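Skondora 视频会议更新后屏幕共享黑屏，Pirgate 称补丁本月内推送

3月 软件·远程办公

Pirgate 旗下视频会议软件 Skondora 本周推送的桌面版更新出了问题。不少用户反映，更新之后一共享屏幕，对方看到的就是一片黑，声音正常，聊天正常，摄像头也正常，就是画面出不来。

最早的反馈出现在官方论坛，早上九点多。发帖人说自己正给客户讲方案，讲了快十分钟才有人打断他，说什么都没看见。下面很快跟了一长串“我也是”。截至发稿，该帖回复已有434条，版主把它置顶了，另外几个重复的帖子合并了进来。

受影响的主要是 22 版桌面客户端。网页版没事，手机端没事。还在用旧版的也没事，但旧版客户端启动时会弹更新提示，手快点了“立即更新”的就中招了。

Pirgate 下午在状态页发了说明，很短，大意是：已确认问题，和新版改用的画面采集方式有关，在双显卡的笔记本上容易触发，外接显示器时更明显。修复会放在 23 版里，本月内推送，具体哪天没说。

说明里没有提供旧版安装包的下载地址。论坛里有用户贴了自己存的安装包，版主删了，理由是来源无法核实。后来又有人贴，又删。有人问那官方能不能放一个，版主回复“已转达”，之后就没有下文了。

目前能用的临时办法，综合论坛和状态页，有这么几种：

一、改用网页版。浏览器打开会议链接，选“在浏览器中加入”，共享正常。缺点是不能远程控制，背景虚化也没有。

二、在系统的图形设置里，给 Skondora 单独指定集成显卡，保存后完全退出再打开。注意是完全退出，右下角托盘里的图标也要关掉，只点叉没用。多数人说这样就好了，也有人试了没变化。

三、只共享单个窗口，不共享整个桌面。这个办法时灵时不灵，有用户说共享演示文稿可以，一切到全屏放映又黑了。

四、关掉硬件加速。在设置，高级，最下面那一项。关了以后风扇会响一点，画面也会卡，老机器慎用。

重装没有用。论坛里试过的人很多，包括清掉配置目录再装的，结果一样，还把快捷键和虚拟背景都弄丢了，不建议折腾。重装之前如果一定要试，先把设置导出来。

系统录屏权限也不用反复查了。刚开始版主让大家检查权限，不少人来回开关了好几遍，权限本来就是开着的。后来版主在原帖里编辑了一句，说与权限无关。

企业用户这边麻烦大一些。做会议系统集成的 Majumder 公司给客户群发了通知，建议管理员先在后台关闭自动更新，已经升级的机器统一改走网页入口。通知里说，该公司负责维护的终端最多有3000台装了新版，正在逐个排查，请客户不要重复提交工单。

有管理员抱怨，后台的“暂停更新”开关藏得太深，在“设备策略”下面的第三级菜单里，而且改完要等客户端下次重启才生效。等于说早上开机的那一批根本拦不住。还有人说自己关了更新，第二天机器照样升上去了，目前还不清楚是不是策略没有下发成功，Pirgate 没有就此回应。

在线培训平台 Jimholm 也受到影响。该平台的直播课是嵌的 Skondora 组件，老师端用桌面版，学员端走网页。今天上午有几节课共享不出课件，老师只好改用摄像头对着桌面讲，或者把文件直接发到聊天区让学员自己翻。平台客服表示，受影响的课可以申请补课，录播会重新录制后上传，已经上传的黑屏录像先下架。
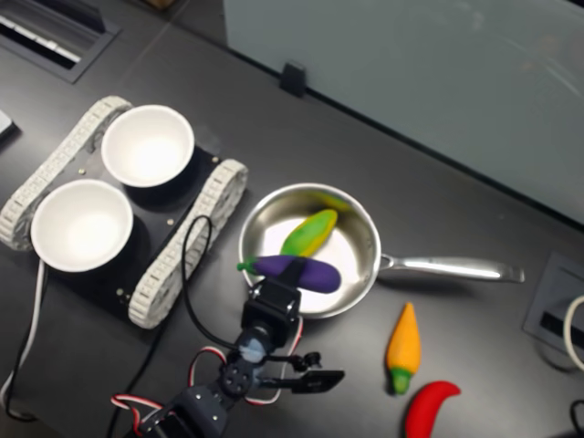 这里多说一句录像的事。共享黑屏的时候如果同时开了云录制，录下来的也是黑的，声音有，画面没有，事后恢复不了。本地录制的情况不太一样，有用户发现本地文件里自己的画面是正常的，只是别人那边看不到。所以要留档的会，这几天最好两边都录，或者另开一个录屏软件。

论坛里也有人翻旧账，说去年那次更新以后麦克风没声音，音量条不动，也是拖了好一阵才修。当时的办法是在音频设置里把“自动选择设备”关掉，手动再选一遍。这次的问题跟那次没有关系，不过新版里这个选项又默认打开了，升级过的用户最好顺手看一眼，免得画面没解决声音又没了。

至于付费用户能不能延长服务时间，状态页没提。有人去问在线客服，得到的答复是以后续公告为准。企业合同里一般另有条款，管理员可以自己翻一下，或者找当时的销售问。

提交反馈的时候建议附上日志，路径在帮助菜单，“导出诊断信息”。要写清楚显卡型号、有几个显示器、共享的是窗口还是整个桌面。只写“黑屏了”的反馈，版主说基本没法处理。日志里会带会议主题和参会人昵称，介意的话先删掉在发。

还没升级的用户，先别点更新。23 版的推送时间出来以后，本站会再更新本条消息。

更新：傍晚状态页又加了一行，说 Linux 客户端也能复现，此前的说明里漏写了。临时办法相同，先用网页版。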